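Progress report to the Fatulum Fund, second period
Project: Lower-cost medicines at the Alcantara neighborhood clinics
Prepared by Keisha Pettigrew, project lead

We're very happy with where things stand. When you agreed to pay for a second year, the plan was to get a medication review in front of every patient on five or more prescriptions, and to help the ones who were skipping doses over cost. At the time of the last report we had a part-time pharmacist and a spreadsheet. We now have a full-time pharmacist, a working referral route from both clinics, and patients asking at the front desk when their turn is coming!

Reviews. The target for the whole grant was 400 completed reviews, and we passed it in May. A review takes most of an hour the first time. The patient brings in everything they take, including vitamins and whatever a cousin recommended, and Rhys McKinnon goes through it with them bottle by bottle. He then writes to the prescriber with suggested changes. Prescribers have been far more open to this than we expected, and the replies come back faster now that the letter fits on one page.

Cost switches. Where a generic does the same job, we ask for it. Where there isn't one, we look at manufacturer assistance, county programs and the discount lists. In this period 42 patients moved from a brand-name drug to a generic, mostly for blood pressure and cholesterol. Several told us they had been cutting tablets in half to stretch them to the end of the month. One man brought his wife back the following week so she could have the same conversation, and she left with a shorter list too.
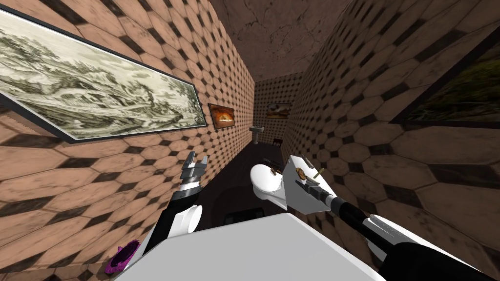 Corridor with the large landscape on the left wall.

Refill calls. This is the part I'm most excited about. We started calling patients a week before a refill was due, and the calls catch all kinds of things: a changed address, a lapsed insurance card, a side effect that made someone quit without telling anyone. We have made 1,000 of these calls since the project began. The evening ones get answered far more often, so we have moved the bulk of them to after 5:30 p.m. and would like to keep it that way.

Software. The move to Vatport was slower than planned. The import dropped dosage notes for a group of older records, and Rhys rechecked those by hand against the paper charts, which cost us most of two weeks. It has run well since then. The refill reminders come up on their own each morning, and the interaction warnings can be set so they don't go off for every aspirin. We have not yet connected it to the hospital discharge list. The hospital's side of that agreement is signed and ours is with the lawyer.

Patient classes. We ran the Prostau evenings at both sites, with a short talk on reading a label, then open questions. The talk could be shorter still. People want the questions, and they want to ask them over the coffee table as much as in front of the group. The Spanish session was full and we had to bring in chairs from the waiting room.

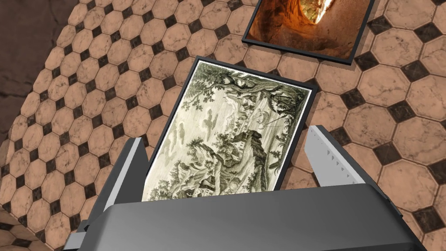

Black-framed engraving, tilted back.

Spending. We are under budget on printing and over on phone costs, for the reason given above. Staff costs are on plan. We would like your approval to move the unspent printing money to phones and interpreter time. The detailed sheet is attached to the email version of this report.

What still worries us. Insulin. Even with assistance programs the paperwork has to be redone too often, and two patients had gaps in supply while a form was being processed. We now keep a renewal calendar just for them – it is basic, but it has held up so far. We also lose touch with people who change jobs and lose coverage, and we don't have a good answer to that yet.

Next period. Finish the discharge link, start follow-up reviews for the first patients we saw, add a second Spanish class at the east clinic, and train one nurse at each site to handle the simple reviews so that Rhys can take the complicated ones. He has the training outline written and both nurses have said yes.

Comments (3)

marlene_k
My mother was one of the bottle by bottle patients. She went in with a grocery bag full and came out with a list she can read. Please keep this going.

D. Osei
Will the nurse training be open to other clinics? We are two counties over and would gladly send someone.

Keisha Pettigrew
D. Osei – yes, I'd love that. Call the east clinic and ask for me, afternoons are best.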